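Letter tiles keep sliding apart in the tray - how to keep a word together?
Posted in Home learning, 43 views

Kamol Chaimongkol
Hello everybody. I am teaching my son his first English words with small letter tiles. They have lowercase white letters, some tiles are red and some are blue, and they go in a wooden tray with a slot along it. We play in the evening before his bath. English is my third language, so I learn a little also.

My trouble is that the tray is much longer than our words. When he puts three or four letters, they do not stay close. He pushes the last one and the others move, and then he reads each letter alone and cannot hear the word. He also picks "b" when he wants "d", and then he becomes angry with the whole game. 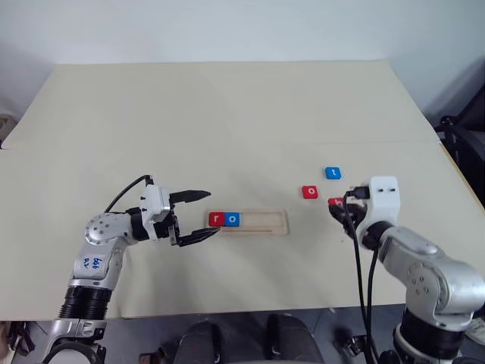 I have tried to fill the rest of the slot with folded paper, but he pulls it out at once. I thought also about a shorter tray. The shop Bensaid has one for 757 baht, and I find this expensive for a piece of wood. Should I buy it, or is there a simple way with the tray we have? And should I give him all the letters, or only the ones for the word?

Lanying Fan
Please don't buy the shorter tray yet. My daughter had the same difficulty when she was four, and these things helped us.

Always start from the left end of the tray, with the first letter touching the wood. Then there is one side which cannot move. Show him to hold the first tile with one finger of the left hand while the right hand brings the next. It took my daughter maybe a week to do it without me saying it.

For the empty part, I used a strip of thin cork, cut a little narrower than the slot and put flat under the tiles. They do not slide so easily on cork. I didn't glue it, so I can wash it.

Give him only the letters of one word, and later one extra letter. With a "t", a "b", an "r" and two "o" you can already make "rob", "rot", "bot", "root", "boot" and "robot". Change only one letter each time and say the word slowly with your finger moving under it. Keep the "d" in the box until he is sure of the "b" - we waited until October, and after this she mixed them only when she was tired.

Kuldeep Rastogi
we just put them on the table without any tray, works the same

Leonie Pryor
I agree with Lanying about the left end. One small addition: check that the tray is the right way round for him. If you sit opposite and set it up for yourself, your left is his right, and I made this mistake for a long time before my sister saw it. Now I sit beside my boy.

Kamol Chaimongkol
Thank you, Lanying and Leonie. I was sitting opposite, yes! I will try the cork tomorrow and leave the shop for now.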